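Slide 6 – how we picked the test objects

OK so this is the part where people usually start raising their hands, and please do. I'd like this to feel like a chat. (If we're past 2:30 by now, skip the Sukberg comparison and go straight to the failure plots.)

Quick reminder of the question. Plesto is our grasp ranker. It looks at the bin, proposes a bunch of grasps, and scores them. What we wanted to know was whether it gets better if you let it throw away its top pick when the second and third picks disagree with it. That's the whole idea! We call it the Lono check, and it's 18 lines of code, comments included.

For the objects I wanted stuff with annoying shapes. A box is easy. A brush with a handle has a fat end and a skinny end, and the ranker has to make up its mind about which one it likes. So the pool leans hard on handles, lumps and pointy things. 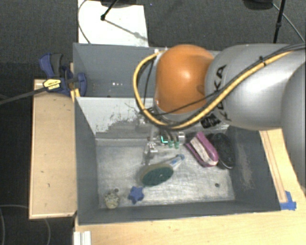
KUKA arm over the gray bin, with the scrub brush near the middle and the blue star in the lower left corner.

Point at the brush here. Ask the room where they'd grab it – handle or pad? Let them argue for a minute, it's fun, and it sets up the next bit nicely.

Then the numbers. We ran 200 picks with the Lono check on and 200 with it off, same object pool, bin reshuffled by hand every 5 picks. With the check on we got 94 percent. Without it, 18 fewer successful picks. Say that slowly, because last time I rushed it and somebody thought I meant 18 percent.

Be upfront about the weak spot: small things close to a wall. The sloped sides mess with the approach angle, and the check doesn't help one bit there. I have a hunch it's the Liyanage sampler giving us three bad grasps that all agree with each other, but I haven't tested that yet, so call it a hunch.

Next slide is the failure plots. Drink some water first.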